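# What's Left in the Tower

Most office computers are retired long before they wear out. A lease runs out or a new operating system asks for more than the old machine can give, and a storeroom fills up with black towers that still start when the button is pressed. Pullell, a parts reseller that buys from schools and small offices, took in 573 of them last year. Few were resold whole. The rest were opened up and sorted into parts.

The order of work matters. The side panel comes off first, and the tower goes down on its side so that the board faces up. Memory is usually the first thing anyone wants. It comes out without tools, it holds its value, and it fits a wide range of machines. A module is held by a latch at the end of its slot. Press the latch, and it lifts straight up.
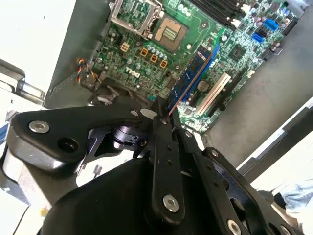

The processor takes more care. The lever is released, the bracket swings open, and the chip is lifted by its edges. On many boards from the last 15 years or so the contacts are in the socket, as fine as hair, and a bent one can turn a working board into scrap. Pullell puts a plastic cover over every socket before the board is shipped. The covers cost very little. Stanciu, a repair shop that buys boards from Pullell in lots of 600, sends back any that arrive without one.

Boards from the big office brands have a limited second life. Many have their own power connectors or mounting points, and they don't fit well in a standard case. The buyers tend to be people repairing the same model. For them, an exact match is worth paying for.
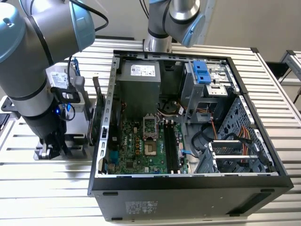 Hard drives are a separate matter. A drive leaves the tower with whatever its last user saved on it, and a serious reseller keeps it apart from the other parts until it has been wiped or destroyed. The maker's label, Seagate or anyone else's, is what ties the drive to the paperwork, so it should stay on and stay readable. Expansion cards are simpler. They can be stood on edge beside the case while the rest is being done, and they go into an antistatic bag at the end. At Pullell a drive gets 3 passes of the wiping software, then a test. If it fails the test it goes to the shredder.

Power supplies are the part people argue over. Kemulum, which refurbishes towers for libraries, won't reuse one that is more than 5 years old, whatever the tester says. Pullell is less strict and sells them with the age marked on the box. Neither company opens the metal housing – the capacitors inside can hold a charge after the cord is pulled, and there is little in there worth the risk.

What remains is the case. Steel goes for scrap by weight, and the price in March barely covered the trip to the yard. Vovov, the scrap yard that takes Pullell's empty shells, asks that the plastic front be snapped off first and kept in a separate bin.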